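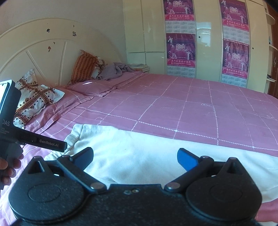 A bedroom at Allonlow.

Allonlow Warm Rooms Program
Interim Progress Report to the Trudiso Fund
Submitted by Mekier Housing Association, 27 July 2020

1. Period and purpose of this report

This report covers the work carried out under the Warm Rooms grant from the start of the program to the end of June. It follows the headings set out in the grant agreement. Spending is shown in the separate financial statement and is discussed here only where it affects the schedule.

The grant pays for insulation, window repair and ventilation in rental homes owned by the Association in the Allonlow district. Most of these homes were built with solid walls and have had little work done on them apart from new roofs. Tenants have reported cold bedrooms, water on the inside of windows and mold behind furniture for many years. The program gives first place to bedrooms, as these are the rooms tenants complain of most often and the rooms least likely to be heated through the day.

2. Work completed

The agreement calls for 100 homes to be surveyed and treated. All 100 surveys have been completed. The last group was finished in June, later than planned, after home visits were suspended in the spring.

Window work is complete on the north side of the district. Sashes were eased, cords replaced and draft strips fitted. Where the lower rail had rotted, a new section was spliced in and the old glass kept. The contractor, Tatlı Joinery, had priced for full replacement in a number of these homes, and the saving has been moved to the ventilation line with the Fund's written consent.

Loft insulation has been laid or topped up in every home on the north side where the roof space could be safely reached. Several lofts on the hill streets have boarding nailed across the joists, with tenants' belongings stored above it. The boards will have to be lifted and put back, and the contractor has asked for this to be treated as extra work. We have not yet agreed to that request. Our view is that boarding was mentioned in the tender papers, although the number of homes was left open.

Wall insulation has started on the end-of-row homes only. The first type of board proposed was found to be too thick for the stair landings, where it would have brought the passage below the width required by the building code. A thinner board has been approved. It costs more per sheet and is less effective, and the landings treated with it will fall slightly short of the rest of the home.

3. Ventilation

Each home is to receive a bathroom fan and a kitchen fan with a humidity switch, along with trickle vents in the bedroom windows. Fans were delivered in a single load of 5 pallets and are being held in the Association's store on the south side.

Early feedback on the fans is mixed. Tenants accept them in kitchens. In bathrooms that share a wall with a bedroom, the noise at night has led some households to turn the fan off at the isolator. The electrical contractor has since moved to a rubber mounting, and the homes already fitted will be revisited at no charge to the grant. We will report on whether the change has reduced complaints in the next period.

Trickle vents have raised fewer objections than expected. One group of tenants had taped over the older style of vent because of the draft across the bed. The new vents direct air upward toward the ceiling, and the survey team now shows each household how to open and close them before leaving.

4. Tenant contact

Every household was written to before its survey and again before work began. Letters were sent in English with a short notice in other languages offering a phone call. The phone calls took far more staff time than budgeted, mainly in the spring, when the office was closed to visitors and tenants used the program line for questions on rent, refuse collection and other matters. Staff answered what they could and passed on the rest. A separate number for general questions opened in June.

Before treatment, tenants were asked to complete a short form on comfort in the home. The return rate was 90 percent. The forms confirm that the main bedroom is the coldest room in most homes. They also show that many tenants dry laundry in bedrooms through the winter, which the original program design did not take into account. Outdoor drying space in Allonlow is poor: two of the shared yards have lost their lines, and the paving in a third is unsafe after rain. We intend to raise the yards with the Association's own maintenance budget and are not seeking a change to the grant for this purpose.

The second form, to be completed after a full heating season, will be sent out next spring. No claim is made in this report for improved comfort or lower heating bills. The treated homes have not yet been through a winter.

5. Furniture and access allowance

The agreement set aside $2,000 for moving heavy furniture away from outside walls and for making good where carpets had to be lifted. The allowance has been spent in full with the south side still to come. Beds and wardrobes in the smaller bedrooms often have only one possible position, and that position is against the outside wall. In such cases the contractor has needed to take the furniture apart, work behind it and put it together again the same day.

We ask the Fund to approve a second allowance of the same amount, to be met from the saving on window replacement. The request does not change the total value of the grant.

6. Delays and risks

The main risk is the supply of insulation board. Lead times lengthened in the spring and have not returned to their earlier level. The contractor has been asked to order for the whole of the south side at once, and the Association has offered dry storage - the former boiler house is being cleared for this.

A second risk is the weather. Splicing and painting of window frames cannot continue once the frames are damp. If work on the south side does not begin soon, the external painting will have to wait until spring, leaving primed timber exposed over the winter. The contractor has agreed to apply an extra coat of primer in that event.

A smaller matter concerns three homes where bats may be present in the roof. No loft work will take place there until a licensed surveyor has reported.

7. Next period

Work on the south side will begin at the lower end of the district and move uphill. Wall insulation will continue on the end-of-row homes. Fan mountings will be replaced on the north side while the electrical crew is still in the area. The Association will send the Fund a revised schedule once a delivery date for the board has been confirmed, together with its decision on the extra cost of lifting loft boarding.

The Fund's approval of the request in section 5 is needed before furniture is moved in any further homes.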